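January 10, 2019

The second battery is in! I've wanted this since we bought the van, and tonight there is a reading lamp glowing over the back bench with the engine off and the key hanging in the kitchen.

Started at first light because I wanted the fuse holder done before Konrad came over. The old one had gone green on one leg and I'd been pretending not to notice. The new one sits 6 inches from the starter battery, as close as I could get it without fouling the hood strut. Then the long cable run – under the sill trim, past the seat bolts, up behind the driver's seat. I had measured it twice in the fall and still came out short, so there was a trip to Mogensen for another length of the heavy red stuff (and a bag of ring terminals, and a crimper I have wanted for ages and will use for everything from now on).

Konrad brought his meter and a thermos. He thinks I should have gone for a charger that takes its feed from the alternator and steps it up properly. I went with the plain relay from Stevine, rated at 80 amps, and I'm happy with it. It clicks in a few seconds after the engine starts, and what a great click that is. I made him start the van four times so I could hear it from the back.
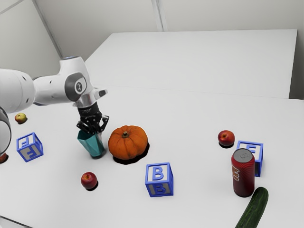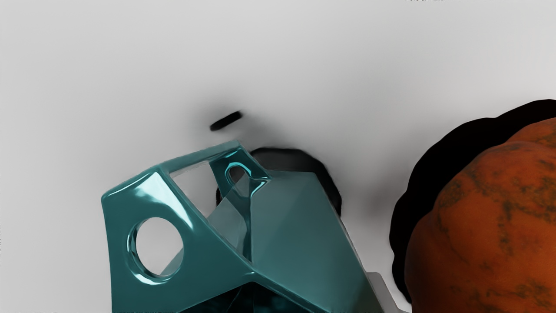

We had one bad half hour. The fridge socket was dead, the lamp was fine, and both share the same ground. Konrad went straight for the fuse and I went for the switch, and we were both wrong: I'd pushed the spade connector alongside the tab and not onto it. Felt like a fool and then felt wonderful, because everything worked after that. Voltage at the fridge socket with the engine off was 12.6, and it hardly moved when we plugged in the cooler.

Celina called while I was lying under the bench and wanted to know if we could go to Flumadstead in April. Yes! With the cooler running overnight and the phone charging and the little fan if it's warm. She wants an inverter so she can bring the 400-watt blender. I said we'd talk about it. It would need thicker cable than anything I've put in so far, and its own fuse, and I'd love an excuse to do it.

Still left: clips for the cable behind the seat, a rubber grommet where it goes through the floor (it has a wrap of tape for now, which I don't like), labels on the fuse box, and a proper strap for the battery before the van goes anywhere. Itzel has a strap she isn't using and will drop it off. I also need to write down the fuse sizes somewhere other than the back of my hand.

Going out to look at the lamp once more before bed.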